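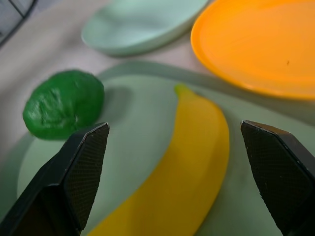 ## 3. Setting out the table

This section covers the plates, the board and the loose fruit in the Ladholm play food set. The shop counter and the awning have their own sheets. If you bought the set second-hand through the Prullcombe toy library, check the contents against the list inside the lid before you start.

### 3.1 Before first use

1. Take all the pieces out of the bags. Put the bags in the bin straight away.
2. Wipe each plate and the board with a damp cloth and a little dish soap.
3. Wipe the fruit separately. Don't soak it.
4. Stand the pieces on a tea towel and leave them for 24 hours if the box has been stored in a garage or shed.

> **Caution:** Play food is for pretend meals only. Don't serve real food on the same plates during a game – younger children will bite whatever is next to it.

### 3.2 Laying out the plates

The set works best on a light-coloured, uncluttered table. Allow a clear strip at least 60 cm deep in front of each child.

1. Put the board down first, in easy reach of the child who is "cooking".
2. Place a green plate beside the board, nearest to the child.
3. Put the orange plate on the far side of the board. It can touch the rim of the pink one, but don't stack them yet.
4. Leave the pink plate at the back. It is the usual spot for red and pink fruit when you get to the sorting game.

**Note:** The rims are raised, so the lime won't roll off a plate as readily as it rolls off the board. Start with plates for toddlers.

### 3.3 First game: moving the fruit

1. Start with the banana on a green plate.
2. Ask the child to move it to the orange plate. The stem can face any way.
3. Move the lime to the board.
4. Swap. The second child sends everything back where it came from. 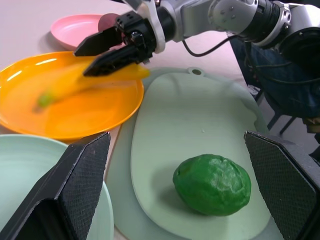 *Fig. 2 – Banana over the orange plate, lime on the board, pink plate behind.*

A round takes around 7 minutes with two children. If the lime keeps rolling, turn it onto a flatter side or fold a serviette under it.

For the colour game, call out a plate instead of a fruit and let the child choose what goes on it. Stusness cards (sold separately) can be used in place of calling out.

### 3.4 Packing away

1. Wipe off any sticky marks while the pieces are still on the table.
2. Stack the plates with the largest at the bottom.
3. Slide the board down the side of the box, or hang it by the hole on a hook out of the way of the door.
4. Put the fruit in last, on top of the plates.

> **Caution:** Don't put any piece in the dishwasher or leave the box on a sunny windowsill. Colours may fade.

Replacement fruit is ordered from Lai Toys using the form in section 7. Plates are sold by colour, so write the colour on the form.

*Sheet 3, revised 10 October 2018*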